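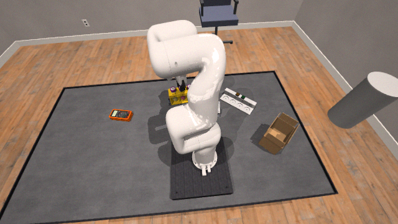
Lab Automation > Checklists and Reviews

Print this page | E-mail this page

January 11, 2020
By the Jelcombe methods desk

Pre-acceptance checklist: simulated tube handling, Estiren study

Scope: one white arm, gripper tasks, purple-capped tubes, a yellow rack. All of it rendered. The Surnness group wants the result accepted as evidence that a policy tuned in simulation can be moved to the bench at Parsons without retraining. We checked the setup and the write-up against our usual list. Marks are OK, OPEN or FAIL. Comments are the inspector's.

1. Workspace and base

1.1 Arm base fixed and level in the model. OK.
Comment: Fixed because the simulator says so. A real base plate has bolts that someone has to torque. The paper treats base compliance as zero and never mentions it again.

1.2 Clear space around the arm for the full joint sweep. OPEN.
Comment: The planner was given the rack and the work surface as obstacles. The box and the other loose items were left out of the collision set. Add them and rerun.

1.3 Work surface documented. FAIL.
Comment: Some runs use a mat on the floor and some use a table. The results table pools them. I would like to see them split before I believe the average.

1.4 Exclusion zone for people. OPEN.
Comment: No people are modeled. Fine for simulation, but the transfer plan says "same layout" and the layout includes an office chair behind the arm. Somebody will sit in it.

2. Gripper and tubes

2.1 Finger closing force stated. OK.
Comment: Stated once, in an appendix, with no tolerance.

2.2 Grasp point defined. OK.
Comment: By the cap, from straight above. Sensible for a rack with close neighbors.

2.3 Cap stays on under load. FAIL.
Comment: Cap and tube are one rigid body in the model. The cap can't come loose, so the most ordinary failure on a real bench can't happen here. A success rate that leaves this out is a rate for a different task.

2.4 Liquid behavior. FAIL.
Comment: The contents are a color. They have no slosh and no shifting weight. The authors call this "a minor simplification." I'd want a number attached to the word minor.

2.5 Drop detection. OPEN.
Comment: A drop is scored when the tube touches the work surface. A tube that slips in the fingers and hangs crooked still counts as held. Please define a slip.

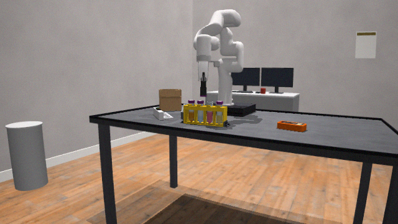
2.6 Clearance to neighboring tubes on lift. OPEN.
Comment: Minimum clearance is reported for the lift only. Going back in is harder, and I could find no figure for it anywhere in the text or the supplement.

3. Trials and scoring

3.1 Number of trials adequate. OPEN.
Comment: 800 trials sounds like a lot. They come from 24 starting layouts, repeated with small changes in lighting and tube position. I would treat the layout as the unit and redo the error bars – they will get wider.

3.2 Held-out layouts. FAIL.
Comment: The held-out set has 200 trials, but the layouts are mirrored versions of ones used for tuning. Mirroring is a weak test for an arm that already works on both sides.

3.3 Failed runs kept. OPEN.
Comment: 36 runs were removed for "solver instability." Contact solvers tend to go unstable when fingers and tube meet badly, and that is exactly when I want to be looking. Restore them as failures and report both versions.

3.4 Baseline. FAIL.
Comment: The comparison is with a random policy. A plain scripted pick with fixed coordinates would take an afternoon to write, and I suspect it does nearly as well.

4. Visual inputs

4.1 Camera positions recorded. OK.

4.2 Clutter varied. OK, barely.
Comment: Objects change place and some change altogether. The rack stays yellow throughout, and I'd like a run with a dull gray one. If the method is finding the color, we should know.

4.3 Lighting and transparency. OPEN.
Comment: Clear plastic is easy for a renderer and miserable for a depth sensor. The depth input here has no noise at all. Add dropouts on the tube walls.

5. Before any move to hardware

- Emergency stop tested with the gripper closed on a tube, and the fingers' behavior on power loss written down.
- Water only in the first sessions.
- Speed limit set in the controller, not in the policy.
- Spill tray and wipes within reach.
- Real cap torque measured on the same tubes Parsons plans to use.

Result: not accepted as submitted. Items 2.3, 3.2 and 3.4 block. The rest can be handled by a revised supplement. The motion itself is smooth and the planner is decently documented, so I have no objection to a resubmission in June. Please send the raw logs with it, including the runs marked unstable, and number them the way the paper does.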